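Neues aus der Montagezelle

Rundbrief Projekt Getetton, 1. Dezember 2024

Kurz und in Eile, der Rest vom Rundbrief muss heute noch raus. Aufgabe drei läuft: Bausatz zusammenstellen. Ein Motor, eine Platine, ein Kabelbaum, alles auf das Papier in der Stahlschale. Klingt nach Kindergarten, ist es aber nicht.

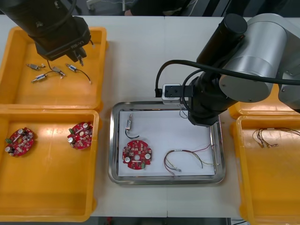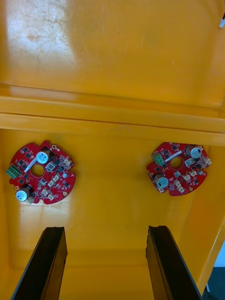
Oben der Tisch mit beiden Armen und der Stahlschale in der Mitte, darunter der Blick der Handgelenkkamera auf zwei Platinen.

Stand der Dinge: 132 brauchbare Durchgänge im Kasten. Nochmal 22 aussortiert, meistens wegen Zögern. Das Thema hatten wir schon im Juni beim Steckertest, wer damals dabei war, erinnert sich. Das Modell lernt jede Pause mit. Wer mitten in der Bewegung überlegt, ob der Greifer jetzt links oder rechts vom Elko runter soll, bringt dem Ding bei, mitten in der Bewegung zu überlegen. Also bitte: vorher gucken, dann fahren. Wenns schiefgeht, sauber abbrechen und Durchgang verwerfen, keine Rettungsaktionen auf halber Strecke. Korrekturen sammeln wir getrennt, dafür gibt es in Unstead jetzt einen eigenen Ordner (heißt "korrektur_neu", der alte ist zu).

Platinen. Das Sorgenkind. Rund, rot, dicht bestückt, und je nachdem wie sie liegen, steht ein Kondensator genau da, wo der Finger hin will. Ketsara Siriwan hat deshalb die Griffregel geändert: am Rand greifen, nie am Kondensator, nie an der grünen Klemme. An der Klemme hält es zwar prima, aber die Platine hängt dann schief und landet schief. Das Loch in der Mitte ist auch tabu. Gilt ab sofort für alle, alte Durchgänge mit Klemmengriff bleiben drin, bekommen aber ein eigenes Etikett.

Zum Ablegen: Platine flach, Bauteile nach oben. Wo genau auf dem Papier, ist egal, soll sogar wechseln. In den ersten 50 Durchgängen lag sie praktisch immer an derselben Stelle und das Modell hat sich prompt die Stelle gemerkt statt der Aufgabe. Shuzhen Lü hat das beim Durchsehen gefunden, danke dafür! Seitdem würfeln wir. Wirklich, mit einem Würfel, der liegt neben der Tastatur, bitte nicht mitnehmen.

Motoren sind vergleichsweise brav. Klein, silbern, rollen gern weg, wenn man sie zu weit vorn packt. Die Leitungen stören mehr als gedacht. Liegt das Kabel vom einen Motor über dem nächsten, kommen zwei mit. Precious Moodley wollte solche Fälle erst rausnehmen, wir haben lang diskutiert und lassen sie drin. In der echten Kiste liegt auch nichts ordentlich. Aber: Zweiten Motor zurücklegen gehört dann zum Durchgang dazu, und zwar in die Motorenkiste und nicht irgendwohin auf den Tisch.

Kabelbäume, tja. Bei 11 Durchgängen hing noch eine Litze über dem Schalenrand. Zählt das als fertig? Bernice Agbeko sagt nein, ich sage naja, Ketsara entscheidet am Montag. Bis dahin bitte "Rand" ins Notizfeld schreiben, dann finden wir sie wieder. Gegriffen wird am Stecker oder am Bündel, einzelne Litzen bitte nicht, die ziehen sich sonst lang und der Rest kommt irgendwann hinterher oder auch nicht.

Noch was zu den Kameras. Die am Handgelenk sieht die Platinen in der Kiste deutlich besser als die Übersicht, dafür spiegelt die Kistenwand. Joo (unser Abspielprogramm, für die Neuen) markiert überstrahlte Stellen seit dem letzten Update automatisch, leider auch manchmal den Stahlrand der Schale. Fehlalarm, einfach wegklicken. An der Belichtung bitte NICHT drehen, sonst passen die alten und neuen Aufnahmen nicht mehr zusammen.

Sätze zur Aufgabe: Jeder Durchgang braucht eine Beschreibung in einem Satz. Bitte keine Romane, aber auch nicht nur "Bausatz". Gut ist sowas wie "Lege einen Motor, eine Platine und einen Kabelbaum in die Stahlschale". Ruhig variieren, Endang Hutapea liest alles gegen und schickt zurück, was sie nicht versteht.

Schichten für die Woche hängen in Plallon. Mittwoch nachmittag fehlt noch jemand am Bedienplatz, Erfahrung mit zwei Armen wäre schön, ist aber kein Muss. Einweisung macht Precious, dauert eine Stunde. Handschuhe braucht ihr nur zum Umräumen der Platinen, die liegen in der Schublade unter dem Monitor.

Fragen zu den Etiketten an Shuzhen, Fragen zu allem anderen an mich, am besten per Mail. Nächster Rundbrief, wenn die Kabelbaumfrage geklärt ist.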